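首页 制作记录 文件下载 常见问题 联系我们

手持夹爪自制项目:常见问题

2月 更新 / 作者:Plekow 小组

这一页收集了大家写信给我们的问题。中文不是我的母语,所以有些句子可能比较直,请原谅。如果哪里的意思不清楚,请写信,我会改。安装步骤在“制作记录”里,这里只写安装步骤没有写到的东西,还有我们后来改变了主意的东西。

Plekow 是什么?

Plekow 是一套手持夹爪的图纸和说明,左手一个,右手一个。人拿着夹爪做家务,夹爪记录手的动作和张开的大小,然后我们用这些记录去教一对小机械臂。我们现在只做一件家务:叠衣服。项目从 Plerateo 的公用工作间开始,后来大部分的组装搬到了各人的家里,工作间只留下打印和钻孔的工作。

Plerateo 是我们这里的公用工作间的名字,Tivine 是我们用的记录程序,Liang 是机械臂那一边的子项目。这几个名字在信里经常被混在一起,所以先写在这里。

我没有机械臂,可以做吗?

可以。夹爪和机械臂是分开的。您可以先做一对夹爪,录一些动作,在电脑上看曲线,这样已经能学到很多。我们自己也是这样开始的,那时 Liang 的机械臂还只有底座和一个关节。

只有一点请注意:如果您以后想接机械臂,请从第一天就使用同样的夹爪尖。夹爪尖换了形状,以前的记录就很难再用。我们有一批早期的记录,夹爪尖是圆头的,后来改成现在的尖头,那批记录现在只放在硬盘里,没有人打开。

做一对夹爪需要多长时间?

我自己的第一对用了7个晚上,打印的时间不算在里面。其中有一个晚上全部用来找一颗掉进外壳里的螺母。第二对快得多。如果您在公用工作间里做,请把排队等打印机的时间也算进去,在 Plerateo 这个时间常常比组装还长。

如果您没有装过任何有齿轮的东西,我建议先只做左边的一个。做完以后用几天,再做右边。第一个里面的错误,您在第二个里面可以避免。

为什么夹爪是黄色的?

最早是因为工作间的架子上剩了很多黄色的料。后来我们发现黄色在大部分衣服和床单上面都容易看见,所以就没有换。黄色的衣服当然是问题,我们把黄色的衣服放到另外的一组里录。

您可以用别的颜色。请不要用黑色或者深蓝色,冬天的衣服很多是这两种颜色,回看记录的时候很难找到夹爪的边缘。也请不要用很亮的表面。有人把夹爪打磨以后涂了亮光漆,样子很好看,可是窗户的反光让他每天下午的记录都不能用。

夹爪中间的孔是做什么的?可以不要吗?

孔可以让夹爪轻一点,也可以让它弯一点。没有孔的夹爪我们试过,夹厚的东西没有区别,夹薄的T恤时比较容易滑。如果您改变孔的大小,请左右两片一起改。两片弯的程度不同,布会慢慢向一边走,人手会不知不觉地去补偿,以后机械臂也会学到这个补偿。

螺丝一定要用十字的吗?

不一定。我们用十字螺丝,因为每个人家里都有十字螺丝刀。面板螺丝的长度请用16毫米。再长一点也能拧进去,但是它会顶到里面的线,您在外面看不见,过几天线皮破了才知道。这个错误我犯过,修理的时候要把整个外壳拆开。

拧的时候不要一次拧紧。请先把所有的螺丝都放进去,轻轻转到碰到面板,再一个一个拧紧。塑料的孔只能承受有限的次数。如果您拆了很多次,螺丝开始空转,可以换带铜套的版本,文件在下载页。

外壳为什么是哑光的黑色?

理由和上面说的反光一样。我们只是选了哑光的料,没有喷漆。喷漆在螺丝孔里会形成薄薄的一层,拧螺丝时会有粉掉下来,掉进齿轮里就有沙沙的声音。如果您已经喷了,请用小刀把孔口清理一下。

标签上的编号怎么安排?

每一个夹爪都有编号,后面写“左”或者“右”,再加一个二维码。编号是给人看的,二维码是给 Tivine 看的。一对夹爪用同一个号码,这样很容易发现有人把不同的两个放在一起用。

标签请在校准之前贴。有一段时间我们先校准再贴标签,结果有两对夹爪的校准文件换了位置。录出来的动作看上去正常,只是张开的大小总有一点不对,我们找了很久,先怀疑齿轮,又怀疑线,最后才去看标签。

标签的方向没有规定。二维码倒过来也能读。有人问为什么我们的标签从使用者的方向看有时是倒的,这是贴的时候夹爪放在桌上的方向决定的,对使用没有影响。请只注意不要把标签贴在螺丝上面,不然下次拆的时候标签就破了。

左和右可以交换吗?

外壳的大部分零件是一样的,但是侧面的臂和里面走线的方向不同。装好以后请不要交换。Tivine 里虽然有一个“镜像”的选项,它是为了左撇子的使用者准备的,它改变的是动作,不能改变装反的零件。

左撇子需要特别的版本吗?

不需要。叠衣服的时候两只手都在工作,左撇子和右撇子的差别比我们想的小。差别主要在第一步,就是哪一只手先去拉衣服。我们希望两种记录都有,所以请左撇子的朋友按照自己的习惯做,不要模仿说明里的顺序。

在家里哪里录最好?

我们推荐床。桌子的高度好,可是一般家里的桌子太小,长裤和床单放不下。地板够大,但是蹲着做很快就会累,累了以后动作变形。床的面积够大,布料放在上面不滑,做完的衣服也有地方放。床的缺点是软,夹爪向下压的时候床也向下走,机械臂那边的桌面却是硬的。所以我们请大家在床上也做“轻轻地碰到就夹”,不要压下去再夹。

床单和被子的图案没有关系,不需要换成白色的。我们开始的时候要求大家铺一块灰布,后来取消了这个要求。每家的床不一样,对我们是好事。 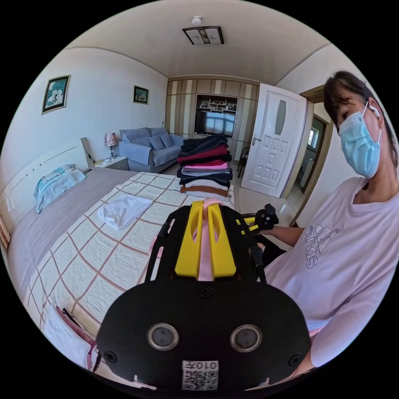

房间的光线也不需要特别准备。白天开窗帘,晚上开顶灯,就可以。唯一的要求是在一次记录里不要改变,也就是说不要录到一半去开灯。如果天慢慢黑了,请先停下,开灯以后重新开始一次。

衣服要先准备吗?

请先分开两堆:一堆是容易的,一堆是困难的。容易的是T恤、毛巾、短裤。困难的是带帽子的衣服、很滑的料子、有很多扣子的衬衫。新手请从容易的一堆开始。

衣服要是干的,并且请看一下口袋。硬的东西在口袋里,夹爪夹到会突然停住,人的手会用力,这样齿轮容易坏。我们坏过的齿轮,很多是因为口袋里的钥匙。

衣服可以是皱的,甚至我们希望它是皱的。如果每一件都先摊平,机器只会叠摊平的衣服,而家里洗好的衣服从来不会自己摊平。

一次录多少比较好?

我们的建议是每次20分钟,然后放下夹爪,走一走,喝水。夹爪不重,可是手要一直保持同样的握法,手腕比您想的更早疲劳。疲劳的时候人不会马上感觉到,但是在曲线上能看到:张开和闭合变得不完全,中间有很多小的犹豫。

如果手腕痛,请当天不要再录。少一次记录对项目没有什么影响。

叠好的衣服怎么办,要打乱再叠吗?

两种都可以。有人喜欢叠完就放好,这样家务也做完了。有人把同一堆衣服打乱,再叠一次,这样不用等下一次洗衣服。我们请您在备注里写一个“新”或者“重”。重复叠过的衣服上有折痕,布会自己沿着折痕走,比较容易,所以我们想知道哪些是重复的。

请不要把叠好的衣服堆得太高。堆在床上的时候,床一动,上面的就倒了,倒下的过程也会进到记录里。

夹薄的布总是夹到两层,怎么办?

这个问题我们收到得很多。先看夹爪尖是不是对齐。请慢慢闭合,从侧面看,两个尖应该同时碰到。如果一个先到,请松开夹爪根部的螺丝,移动一点点,再拧紧。

如果尖是对齐的,问题大概在手法。人用手指拿布的时候,会用指腹搓一下,把两层分开。夹爪没有这个动作。可以用的方法是:夹住以后提高一点,轻轻抖一下,让下面的一层掉下去。或者从衣服的边缝开始夹,边缝比较硬,容易分开。我自己多用第二种方法,因为抖动的动作 Liang 的机械臂现在还做得不好。

夹爪尖上贴胶皮可以吗?

可以,但是请贴在里面,不要包过尖。包过尖以后尖变厚,夹不到薄的布。胶皮用久了会粘上棉毛,摩擦力变小,用湿布擦一下就恢复。请不要用酒精,胶会松开。

闭合的时候有咔嗒的声音,正常吗?

轻的、每次在同一个位置的声音,多数是齿轮上有打印留下的小点。请拆开,用细的锉刀去掉。如果声音的位置每次不同,可能是齿轮轴没有固定好。如果是很响的一声,然后变得很轻松,那是齿断了,请停止使用,不要继续录。

齿轮请不要加油。油会从缝里出来,弄到衣服上。我在一条浅色的床单上得到了这个经验,洗了两次还有印子。如果觉得太紧,可以用一点点干的润滑粉,加完以后空夹一会儿,再用纸擦外面。

校准怎么做?

打开 Tivine,扫夹爪上的二维码,然后按照屏幕上的说明,完全张开,完全闭合,再夹住校准块。校准块的文件也在下载页,请用和夹爪同样的料打印。不要用书或者纸盒代替,纸盒会变形。

每次开始之前都要校准吗?不用。下面的情况要重新校准:拆过外壳;换过夹爪;夹爪掉在地上;或者房间的温度变化很大,比如从冬天的阳台拿进来。除了这些,我们每个星期做一次就够了。

校准时程序说“超出范围”,请先看夹爪有没有装反。其次看校准块上有没有打印留下的丝。第三种情况是线接得太紧,闭合的时候线在拉它。把线放松一点,用扎带固定在侧臂上,问题就没有了。

线总是挡手,可以做无线的吗?

我们试过无线。夹爪里面要放电池,重量在后面增加,手腕不舒服。另外在楼里信号很多,有时候会断开。断开本身没有关系,难的是它断开很短的时间又自己连上,使用者不知道,记录里就少了一小段。

所以现在还是有线。请把线从手的外侧走,经过手肘后面,再到电脑。不要让线从两只手中间走,叠床单的时候会被包进去。有位使用者写信说他在袖子上缝了一个小布环给线用,我们也做了,很好用。

穿什么衣服录有要求吗?

没有特别的要求。很宽的袖子可能会夹到,可以卷起来。请不要戴会碰到外壳的手表和手镯。口罩、眼镜、耳机都没有关系,听音乐也可以。只有一点,如果您用耳机听 Tivine 的提示音,音乐请小声一点。提示音很短,错过了就不知道记录有没有开始。

家里有别人走过,记录还能用吗?

能用。家里本来就有人走来走去。如果有人拿走了您正在叠的衣服,那一次请标成“中断”,不要删除。我们会自己决定用不用。

请先告诉家里人您在录,得到他们的同意。墙上的照片、桌上的信件和药盒,如果不希望别人看到,请先收好。我们收到记录以后会检查一遍,可是检查的人也会漏掉东西,最可靠的方法还是开始以前自己看一圈房间。

记录存在哪里?别人会看到吗?

在您自己的电脑上。Tivine 不会自动上传。如果您愿意分享给项目,请自己选择文件,再发给我们。您以后改变主意,写信来,我们会删除。已经用来训练的部分,我们会在下一次训练时去掉,这一点请理解,旧的模型不能马上改变。

第一次录完,怎么知道录得好不好?

请打开曲线看三个地方。开头应该有一小段平的线,这是您还没有动的时候。中间张开和闭合要清楚,从上到下,没有太多停在一半的。最后又是一小段平的线。如果开头没有平的线,说明您按了开始就马上动了,请下次等提示音。

不要太追求完美。有一次夹空了,再夹一次,这样的记录也有用,机械臂也要学会夹空以后怎么办。我们不要的是这样的情况:放下夹爪,用手指把衣服整理好,再拿起夹爪。这在记录里像是衣服自己变平了。

现在机械臂能叠衣服了吗?

一部分。Liang 的机械臂在2月能叠毛巾,也能叠平放的T恤,速度很慢。袖子在里面的T恤还不行。长裤有时可以,有时它把一条裤腿叠好,另外一条留在外面,然后就停了,好像已经做完。我们认为这和记录里长裤太少有关系,所以请大家多录长裤。

最近一次测试我们放了一篮洗好的毛巾,最后有7条叠得可以直接放进柜子。其余的需要人再整理。我们对这个结果是满意的,上一次测试它连拿起毛巾都有困难。

为什么不在机械臂上直接教?

直接教需要机械臂在旁边,机械臂只有 Plerateo 工作间里的那一套,晚上还要关门。用手持夹爪,每个人可以在自己家里、在自己方便的时间录。另外,拉着机械臂的手去叠衣服很不自然,做出来的动作很僵硬。我们两种方法都试过,有兴趣的话,请看制作记录里关于 Liang 的那一部分。

零件可以直接向你们买吗?

我们不卖成品。打印件在 Plerateo 可以用工作间的机器自己打印,只付料钱。电子件请按照清单自己买,清单里写的是规格,不写店名,因为各地能买到的不同。如果您在清单里找不到代替的零件,请写信,并且附上您能买到的型号,这样我们回答得比较快。

买零件时请多买一些小螺丝和小齿轮。螺丝会掉到床底下,这一点我可以保证。

可以改图纸吗?可以放到自己的网页上吗?

可以改,也可以放。请写上原来的来源,并且把您改的地方写清楚。如果改了夹爪尖的形状或者侧臂的长度,请给它另外一个名字,不要还叫 Plekow。以前有人改了侧臂,名字没有改,他的记录发来以后和别人的混在一起,我们分了很长时间。

小孩子可以用吗?

外壳对小孩子的手太大。大一点的孩子可以在大人旁边试,夹爪的力气不大,夹到手指不会受伤,但是会痛。请不要让孩子自己拆外壳。孩子的记录我们不收。

用完以后怎么保存?

请让夹爪保持张开,不要夹着东西放。长时间夹着,夹爪会慢慢变形。线不要绕在夹爪上,请单独卷起来。不要放在窗台上,夏天的太阳能让外壳变软。我放在一个鞋盒里,左右分开,中间隔一块旧毛巾。

很久不用以后第一次用,请先空着开合一会儿,听听声音,再校准。

我写信给你们没有得到回答,为什么?

有时候信太多,有时候信进了垃圾邮箱。请在标题里写夹爪的编号和“左”或者“右”,再用几个字说问题。附上一段短的记录比很长的说明更有用。如果过了两个星期还没有回答,请再写一次,我们不会觉得您着急。

下一步准备做什么?

先把铜套版本的图纸画完,然后改侧臂的线槽,现在的线槽太浅,粗一点的线放不进去。袜子的事情有很多人问。袜子要先配对,这和叠是不同的工作,我们现在没有开始。

上一页:校准块的打印 下一页:零件清单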